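News > Herkine > Work and Business

Doors open at Zerken as visitors try their hand at folding for robots

4 min read

It was a wet sort of morning in Herkine, the kind when most of us would happily stay in with the kettle, and yet by ten o'clock there was already a queue along the side of the old seed warehouse on Gowda Road. Zerken, which moved its workshop there in the spring, had put up posters in the library and the leisure centre inviting anyone who fancied it to come and see what goes on behind the big grey doors. By the time the doors shut again at four, 600 people had signed the visitors' book, a good many of them with pushchairs and quite a few with dogs, who were very sensibly given their own corner and a bowl of water.

If you have driven past and wondered, Zerken works on machines that do small household jobs – picking up, wiping down, folding, putting away. The project that takes up most of the ground floor is called Dradent, and it has to do with soft things in particular. A tin or a box keeps its shape when you pick it up. A cloth does something different every time, as anyone who has ever tried to fold a fitted sheet will know only too well, and so a machine has to be shown a great many examples before it begins to get the idea.

Those examples come from people, and that was really the heart of the day. Visitors expecting rows of gleaming robots (I own up to having been one of them) found instead a long room laid out with tables, each with a job on it that you might do at home on any afternoon. Staff work through these jobs with a gripper held in the hand, and what the gripper does is recorded so that an arm can later be taught the same movements. It sounds a roundabout way of going on, but once you have watched it for a few minutes it begins to seem quite natural, a bit like teaching a child to tie a bow by standing behind them and doing it slowly.

The 40 tables change jobs every few weeks, we were told, and there was a board by the door showing what had come and gone. Folding tea towels had been a long favourite. Sorting cutlery had been dropped for the noise. Somebody had chalked "NO MORE SOCKS" along the bottom and underlined it, and I should have liked to hear the story there, but the tour was moving on.

There were four places where the public could have a go for themselves, and these had the longest waits by far. The grippers take some getting used to. You squeeze, the fingers come together, and you find straight away that you have been relying on your fingertips all your life without giving them any credit. I managed to pick up a duster at the second attempt and then put it down nowhere near where I meant to. The girl in front of me, who can't have been much more than eight, folded hers into a tidy square and asked for a harder one.

Upstairs it was quieter. A working arm was being put through a demonstration every half hour, taking napkins from a basket and laying them flat, and there was a good deal of holding of breath among the grown-ups. It did well on the first showing I saw. On the next it picked up two napkins together and laid them down with great care as though they were one, which got the warmest round of applause of the day. The engineer at the controls took it very well and talked us through what had gone wrong, including a part about friction that I followed for longer than I expected to.

There were plenty of questions about jobs, as you would imagine in a town that has lost a fair few of them. The company's answer was that it is taking people on at present, mostly for the table work, with shifts to suit parents and no need for a technical background. Some visitors seemed satisfied with that and some did not, and it was good to see both sorts being given time and a proper hearing over the tea urn. Cards were handed out for anyone wanting to apply, and the pile had gone down a long way by lunch.

The tea, I should add, was free, and the lemon drizzle was excellent. My only grumble would be the parking, which was hopeless, and the signs to the toilets, which took you through the packing bay and out again.

Back downstairs the table work carried on through the afternoon, cloths and all, and plenty of people drifted over for another look on their way out.

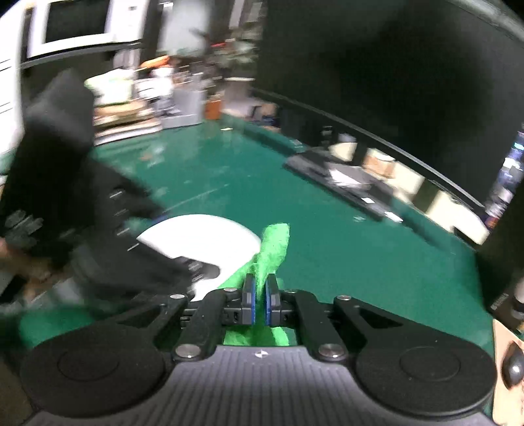 Zerken hopes to hold another open day in January, when the upstairs room should be fitted out with more seats, and schools in Herkine will be offered a morning of their own before that. Places will be free but will need booking, and the company asks that anyone wanting a turn with the grippers wears sleeves that can be rolled up. I shall be going back, if only to see whether my duster can be made to land where I want it.

Comments

mossy_bank
Took my dad, who worked in that building when it was still seeds. He spent most of the visit telling the staff where the hoist used to be and they were lovely about it.

Gowda Road resident
Nice day out I'm sure but we had cars across our drive from nine till gone four. Could they please use the school field next time?

teatowel22
My daughter has been folding everything in the house with the barbecue tongs since we got home. Long may it last!

pentlow
Would have liked a straighter answer on how long these table jobs are going to be there. A year? Two? I did pick up a card though.

mossy_bank
@pentlow I asked that as well and was told the contracts are for 2 years to begin with. Worth ringing them to check.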